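The Storkgate Bench: a two-arm recording station for teaching by demonstration

14 comments | 61 shares

If you've ever tried to gather training examples with a single arm bolted to a desk, you know how fast you run out of table. We did, and the Storkgate Bench grew out of that. It is a complete recording station: two arms, a wrist camera on each, a fixed camera looking across the work, and a leader pair that the operator holds and moves by hand. Whatever the operator does, the arms do, and every joint angle and every camera view goes into one file with one clock.

The one clock is the part we're proudest of. Early versions saved each camera on its own and lined them up afterward, and a small slip between the wrist view and the joint angles was enough to spoil a whole day of recording. Now the Orkby recorder stamps everything as it arrives. If a camera falls behind, the episode is flagged on the spot and you simply run it again.

Sorting is a great first task for a new station. Toy bricks are cheap, they survive being dropped, and there are plenty of ways to pick one up badly (a learning system needs to see the awkward grabs too!). Our starter task sheet uses bricks in several colors and see-through bins, and asks the operator to begin each episode from a different layout. 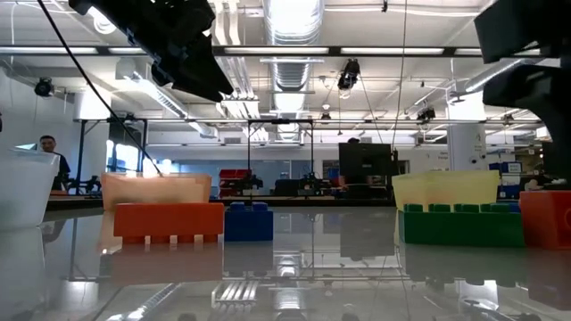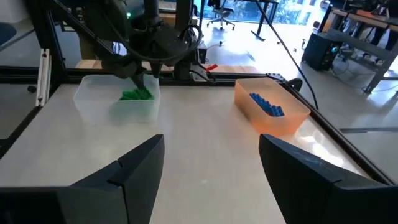
Bricks and bins on the bench, first across the tabletop and then from the wrist.

Kwok wrote to us after reading the starter sheet: "I'd worry about the see-through bins. Ours threw colored light all over the table, and the policy we trained got confused the moment we moved to solid ones. Do you mix them?"

We do, and we'd urge you to. Record part of the set with clear or tinted bins and part with solid ones, and shift the lamps between sessions. The same goes for the tabletop. A shiny surface gives you reflections, and a system that has only ever seen a matte one can go reaching for a brick that isn't there. It's a fun failure to watch once.

What comes with the bench

- 2 follower arms with parallel grippers, black
- 2 leader arms with hand grips
- Wrist cameras, fixed camera and mounts
- Orkby recorder with 48 hours of storage at full camera rate
- Starter task sheet with 20 sorting layouts
- Foot pedal for start, stop and discard

The discard pedal sounds like a small thing, but try working without it. Both hands are busy on the leaders, and when an episode goes wrong you want it gone before the next one starts - no clicking, no notes on scrap paper.

How many episodes do you need? For a plain two-bin sort we like to start with 2,000 and look at where the trained system struggles before recording any more. Usually it's the corners of the bin, where the fingers run out of room. Record more corners!

The files open directly in Prulum, and plain export is included for everyone else. Spare fingertips and pads are on the parts page.

Page updated 22/01/2026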